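Workshop notebook, December 3, 2021
Crates, again

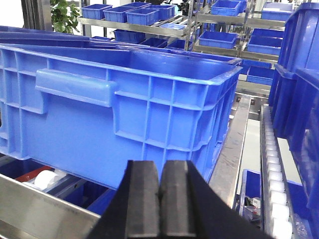

What goes in the big blue crates, and what stays out of them?
Offcuts and finished Hornus parts go in. Anything with a liquid in it stays out, including the glue Thaddäus swears is sealed.

Spent the morning on the storage end. Amarachi weighed one full crate at 694 g over what the label claimed, so either the label is wrong or somebody has been feeding it washers. I took out a handful of washers. Label is now only a bit wrong.

The ribs on the sides are great for stiffness and terrible for stickers. Every label we put across one has peeled by lunch. Veronica tried the flat part lower down, where the plastic is smoother, and hers is still up. She has mentioned this twice.

Lifting: use the moulded grip. The rim looks like a handle, feels like a handle, and flexes like a garden hose once there's weight in the crate. Laurențiu's thumb can provide details.

Small bins stay under the big crates for now. I know it means crouching. I proposed moving them up to eye level in April and was told it would spoil the look of the place, which I am still thinking about.

Stock sheet says 1,362 Clakum clips. We have more than 400, and that's as far as I'm prepared to go before coffee.

To do:
- relabel everything on the smooth part
- ask Corina if Turcotte still sells lids in this size
- return the washers to wherever washers live
- find out who wrote "misc. (good)" on a crate, and what's in "misc."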